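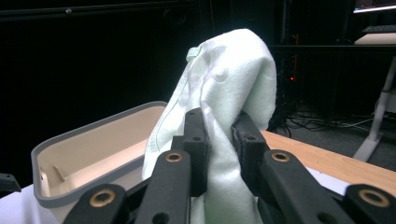

I have been meaning for years to say a kind word for the unfolded cloth, and now that it's May and everybody I know is clearing out closets, I suppose I'd better get on with it.

My neighbor Yvette MacPherson folds everything. Dish towels, dust rags, the old pillowcase she washes the car with - all of it in thirds, edges in, stacked like library books. I love her dearly and I love opening her linen drawer. But she once figured she folds 200 rags a month, and I can't help thinking of the porch she could have been sitting on.

A sheet deserves folding, and so does a good tablecloth, the kind you bring out for company and fret over afterward. A cleaning cloth is going to be wadded up in somebody's fist the minute it's wanted. Mine go into a plain tray with a handle at the end, any old way they land, and I pull out whichever one is on top.
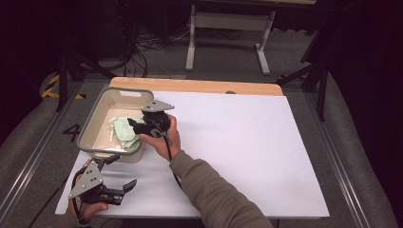
Now, I do believe in the tray. A heap on the counter is just a heap, and it will creep toward the bread box if you let it - mine did, for the better part of 20 years. Give the same heap four low sides and it's put away, as far as I'm concerned, and you can carry it off to the next room.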